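Wavby device software, progress report for September
Prepared for the product management group at Denirero

Status in short: the new maintenance version is installed on most of the office tablets, the older tablets are still waiting, and we ask for one decision from you before we go on. The details are below.

Installation

At the start of the month we had 607 tablets registered in the Wavby console. The new version was offered to them in 4 groups, with the smallest office first. Three groups are finished. The last group is the Hanitz warehouse, where the tablets are used during both shifts and can only restart at night. We changed the update window there to 2:30 a.m. and the first tablets took the new version without help from our side.

In the first group we saw that a tablet with low storage downloads the package, shows the message "Ready to install" and then does nothing. The user gets no warning. We have now added a storage check before the download, and the tablet reports the result to the console. This check was not in the original plan and it took us three working days.
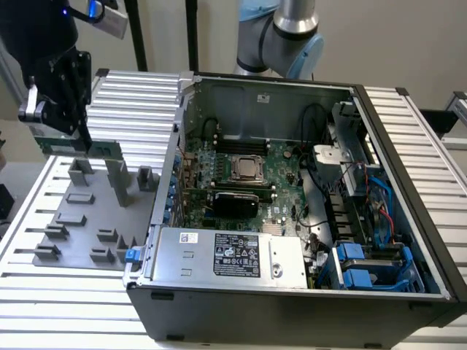 The older tablets are a separate question. They can not move to the next main version, so for them we must keep the present one and add only the security corrections. Engström, who supplies the login component, has sent us a corrected build for the present version. We tested it on our own devices and the login works, also after the password is changed. One problem is open: when the tablet has been offline for a whole weekend, the first login can take around 25 seconds. Engström has received our logs and is looking at them.

Changes for the users

The calendar does not open by itself after a restart anymore. Several offices had asked for this. The battery setting has moved from "General" to "Power", and we corrected the help page on the same day. The French help page still shows the old menu, and the translation is ordered.

Support requests

Most requests in this period were about the new lock screen, which asks for the code again after each restart. This is the intended behavior, but our notice to the offices did not mention it. We sent a second notice on Wednesday and the requests became fewer after that.

Decision needed

We would like to know how long the older tablets should receive security corrections. The present agreement with Engström covers the login component until the end of winter. If you wish to continue after that, we need to order the extension in the coming month, and we would then move part of the testing time from the new version to the old one.

Next steps

Finish the Hanitz warehouse, repeat the offline login test with the next build from Engström, and remove the old installation package from the Wavby console when no tablet needs it. The cost overview follows separately, in the same table as last time.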